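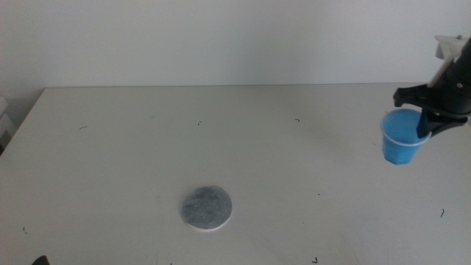
Blue cup, grey-blue disc, fixed camera.

The cup set is finished as of this month. It took longer than the block set and has fewer episodes in it, so I am writing down how it was gathered while I still remember the details.

The task is one line long: pick up the cup, put it on the disc, let go, move clear. An episode counts if the cup ends upright with its whole base on the disc and the arm is out of the way when recording stops. Anything else is saved in a separate folder with a reason code. I used to delete failures on the spot and regretted it later, when I wanted to know how often a particular grip slipped and had nothing to count.

The final numbers are 653 kept episodes for the cup, against 2657 for everything recorded on this table to date. Each session is capped at 100 attempts. Past that my driving gets lazy and the paths all start to look alike, and the model picks up the laziness along with everything else.

Start positions come from a printed list. The table is divided into 16 cells on paper only, with nothing marked on the surface. I tried tape in January, and the policy learned to go to the tape. The list gives a cell for the cup and a cell for the disc, never the same one, and I place both by hand and by eye. The error from doing this by eye is useful, as it fills in the space inside each cell.

The grip is one finger inside the cup and the other outside, closing on the rim. I compared this with closing on the outside of the body. The outside grip needs the fingers opened wider and the approach lower, and a slightly wrong height pushes the cup over. With the rim grip a height error mostly means a shallower hold. It does ask for a more exact sideways position, so the first sessions have plenty of episodes where the finger hovers over the opening and makes two or three small corrections. I kept those. A model trained only on clean approaches has no idea what to do when it arrives a little off.

Pauses are another matter. If I stop to think with the arm still, the recording contains a stretch where the right action is apparently to do nothing, and a policy trained on enough of that will stop in the same place and stay there. The Motar scripts now trim any still period over a set length, except at the release, where a short wait is wanted. I had the threshold too low at first and it was cutting real slow movements near the rim. The affected episodes have been processed again from the raw files.

Storage is on Wondale, one folder per session, with the session notes as a text file beside the recordings. The notes are short: lamp setting, which list was used, anything moved between attempts.

Still to do: a second cup colour, a disc with a plain top, and a held-out set with start positions that are not on the list at all. The last one matters most and I have put it off twice.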